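Packaging and Everyday Materials
Unit 6 handout: Paper, from pulp to wrapping
Revised 11/4/20

Please read this before the lab session and bring it with you. The pages on recycled pulp have been rewritten since the last version, so if you have an older copy from a friend, use it for the drawings only.

1. Where we left off

Last unit was all plastics, and I promised you paper would be more fun. I meant it! Paper looks like the plain cousin of the packaging world, but pull a corner of a grocery bag apart under a hand lens and you see a whole tangle of fibers, thousands of them, lying over and under one another with no glue to speak of. Most of the strength comes from the fibers bonding to each other as the sheet dries. That single fact explains a great deal of what follows, so hang on to it.

One leftover from the plastics unit. Several of you asked why clear storage boxes so often have ribs in the lid. A flat sheet of plastic bends easily. Put folds or ridges in it and it gets much stiffer along the direction of the ridges, with hardly any extra material. Corrugated cardboard plays the same trick with paper, and we'll get to it in section 5.

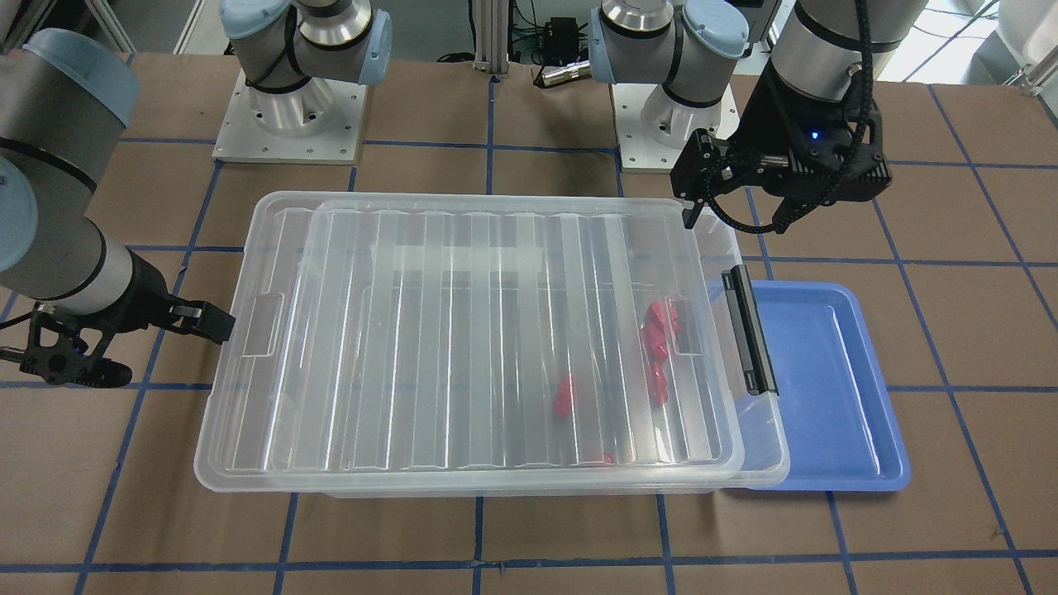 Fig. 1. Clear box with a ribbed lid, on brown paper.

Try it at home with a sheet of copy paper. Lay it across two cups and set a coin in the middle: it sags. Now pleat it like a fan and lay it across again, with the pleats running from cup to cup. You can load it with a surprising pile of coins before it goes. Write down how many, and which way it failed (did the pleats flatten out, or did the sheet buckle?).

2. What kraft paper is

Kraft is the German word for strength. The kraft process cooks wood chips in a strong alkaline liquor, which dissolves most of the lignin, the stuff that holds wood fibers together and makes them stiff. What's left is mostly cellulose, in long fibers that haven't been beaten up too badly. Long fibers mean more places to bond, and more bonds mean a tougher sheet.

The brown color is leftover lignin. Bleaching removes it or whitens it, at some cost in chemicals and usually a little in strength. So when you see brown paper on a parcel, you're seeing paper that skipped a step.

Compare newsprint. Traditional newsprint is mostly mechanical pulp, where the wood is ground up and nearly everything stays in, lignin included. You get far more paper per tree, and the paper is weak and goes yellow in the sun. Leave a strip of newspaper on a windowsill with half of it under a book and check it in a couple of weeks. The line is wonderfully sharp.

Terms to know from this section:
lignin
cellulose
kraft pulp
mechanical pulp
black liquor (the dark liquid left after cooking, which mills burn for heat and to get their chemicals back)

3. Grain direction

My favorite topic, and I'll try to keep it short. On a paper machine the wet pulp pours onto a moving screen, and the fibers tend to line up with the direction of travel, a bit like logs in a river. The finished sheet has a grain. It tears straighter along the grain than across it, it folds more cleanly along it, and when it takes up moisture it swells mostly across it, because fibers get fatter much more than they get longer.

Three quick tests, all of which we'll do in the lab:

Tear test. Tear a strip from one edge, then from the edge next to it. The straighter tear follows the grain.

Droop test. Cut two strips of the same size, one from each direction. Hold them together at one end and let them hang out sideways. The strip that droops more was cut across the grain.

Curl test. Dampen one side of a small square with a sponge. It rolls up like a tube, and the axis of the tube runs with the grain.

Bent Kragh, who taught this course before me, used to make everyone do the curl test on ten different papers before he'd let them near the cutting table. I've cut it to four. Tracing paper is the most dramatic, so save it for last.

4. Paper as a work surface

Brown paper off a roll is one of the cheapest ways to cover a table. It takes pencil and tape well, and when it's worn out you pull it up and put down more. It's also a good place to see wear patterns. Rubbing, pressing and grime all leave their mark on an uncoated sheet, where a coated one would shrug most of it off. 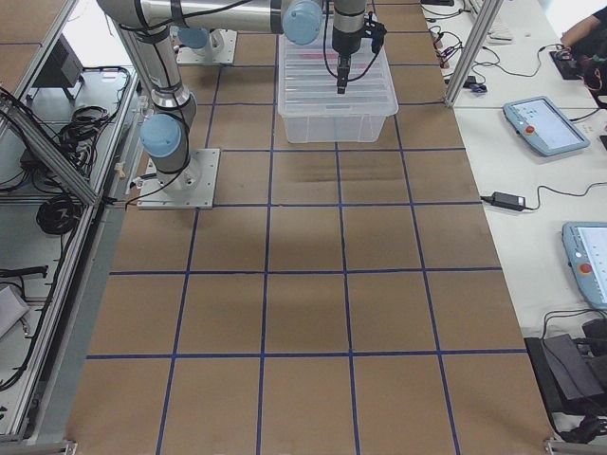 Fig. 2. Brown kraft paper marked in a grid with dark blue tape. Note the faint smudges in the middle rows.

Tape on paper deserves a word too. A paper surface is porous, so adhesive can work its way in among the fibers over time. Fresh tape may lift cleanly. Old tape often brings the top layer of the sheet along with it, and what you see on the sticky side is a nice thin sample of fiber to put under the lens. We'll compare strips I put down in March with strips put down on the day of the lab. Peel slowly, at a low angle, and then do another one fast. The difference is worth seeing.

Covering a table yourself? Unroll the paper and let it lie for an hour before you tape it. Paper that has come from a dry storeroom into a damp room will grow, and if it's already fixed on all sides it has nowhere to go but up, into ripples.

5. Corrugated board

Take three sheets of paper. Run the middle one through a pair of heated, toothed rolls so it comes out wavy, then glue the flat ones to either side. You've made single-wall corrugated board. The flat sheets are called liners, the wavy one is the medium, and the waves are flutes.

The arches of the flutes hold the two liners apart, and it's that gap that makes the board stiff. Think of a steel I-beam, with most of the metal at the top and bottom and just enough in between to keep them separated.

Look at a shipping carton and you'll find the flutes nearly always run up and down in the side walls. Stacked cartons press down on the walls, and the flutes act as rows of little columns. Turn the carton on its side and it will crush much sooner.

We'll load two sets of samples on the test press. The Misov board is made with new kraft liners and the Wendia board is made with recycled ones. In last year's run the Misov samples held 2,000 newtons before the first crease. I won't tell you what Wendia did, I want to see your guesses first!

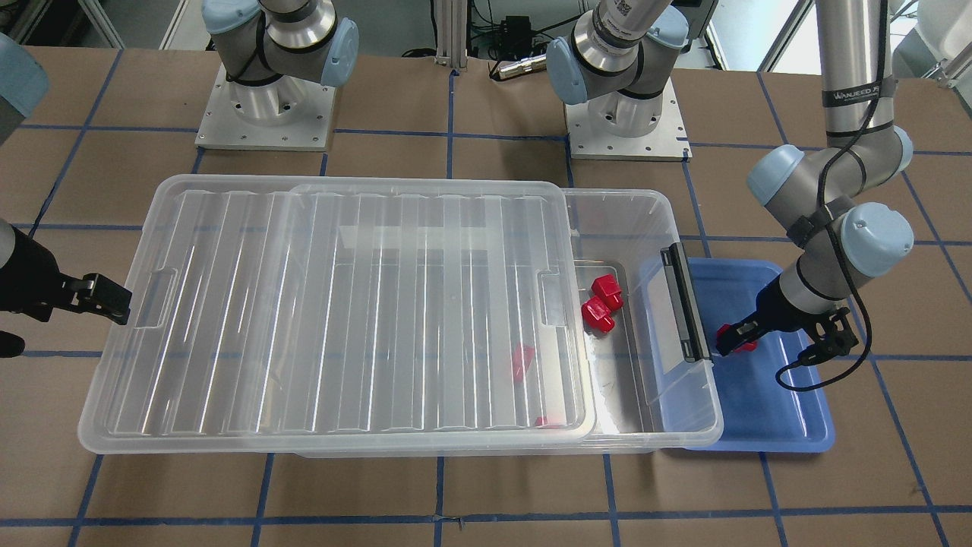 Damp matters enormously here. A carton that stands up beautifully in a dry room can lose a big share of its strength in a humid one, and it goes on losing it slowly under a steady load. That slow sinking is called creep. It's the reason the bottom box in a damp garage is always the one that has slumped. We'll leave one loaded sample in the humidity cabinet overnight and look at it the next morning.

6. Recycled fiber

Each time paper is pulped again the fibers get shorter and stiffer, and they don't bond as well. A mill can make up for some of that by adding new pulp, by refining the fibers to roughen them up, or by adding starch. Fibers that get too short wash out through the screen and end up in the sludge.

Things that cause trouble at the pulper: wax coatings, plastic film, food grease, and the sticky bits from tape and labels (the trade word is "stickies," which I love). Staples are easy by comparison. They're heavy and they drop out.

Before the lab, read the Pelkonen chapter in the course reader, starting on page 179. Skip the tables. The part on screens and cleaners is very clear, and the drawing of the pulper is the best one I know of.

7. For the lab

Bring a hand lens, a ruler in millimeters, a soft pencil, and at least four kinds of paper from home. Old envelopes are great. So are tea bags (unused, please), egg cartons and sewing patterns.

Your write-up is due one week after the session, two pages at most. Cover the grain tests, the peel test and the board crush. Sketches by hand are fine and I like them better than phone pictures, since drawing a fiber makes you look at it.

There are 27 seats in the lab and the sign-up sheet is on the door. If you can't make your slot, swap with someone and change both names on the sheet.

Optional, for anyone who has caught the bug: the Ploltetti sample book is on the shelf by the sink. It has handmade sheets from flax, hemp, cotton rag and mulberry bark. Hold the mulberry one up to the window and look at the length of those fibers. Clean hands, please, and put it back in its sleeve.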